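Tasters wanted: food and wine matching, Costello Hall, Donton

Most wine matching advice is repeated from one menu to the next and rarely tested. We run dinners at Garnel and we would like to know whether a paired glass makes any difference to the people paying for it. We have our doubts.
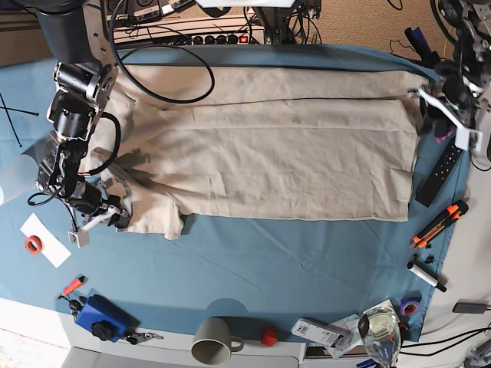
Beige cloth folded on a blue tablecloth

We need 30 tasters for 4 evening sittings in March. You will eat the same small courses each time, with the wines poured blind and sometimes deliberately mismatched. Sommeliers and anyone who sells wine for a living need not apply.
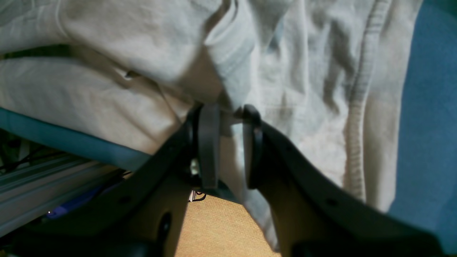
Photo: Zistton

You should eat meat and fish, be over 18 and be willing to say a dish is dull. Wine courses and certificates count for nothing here. Please leave off perfume and aftershave. Sittings start at 7 pm and we don't hold places for latecomers.

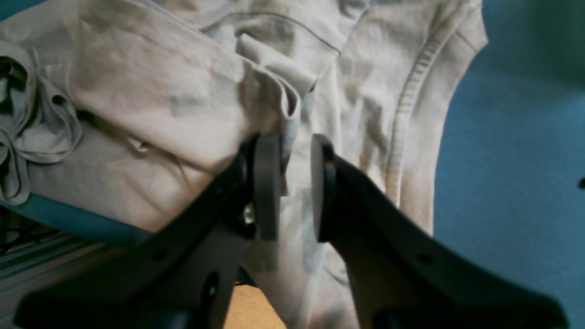 FOOD & DRINK – CALLS

We pay travel within Donton and dinner is free. There is no fee, and we won't pretend that "exposure to fine wine" is one. Results go up on our website, including any that make our own wine list look silly. 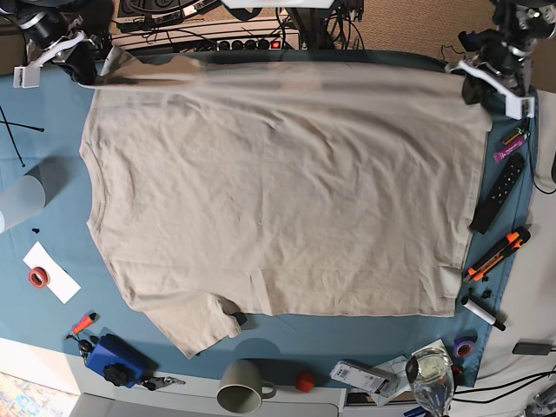 Do I have to come to every sitting?
We need the same people throughout, so please only apply if you can make them all.

To apply, write to Garnel, 265 Costello Road, Donton, quoting reference 801. Tell us about the last meal you disliked – a paragraph will do.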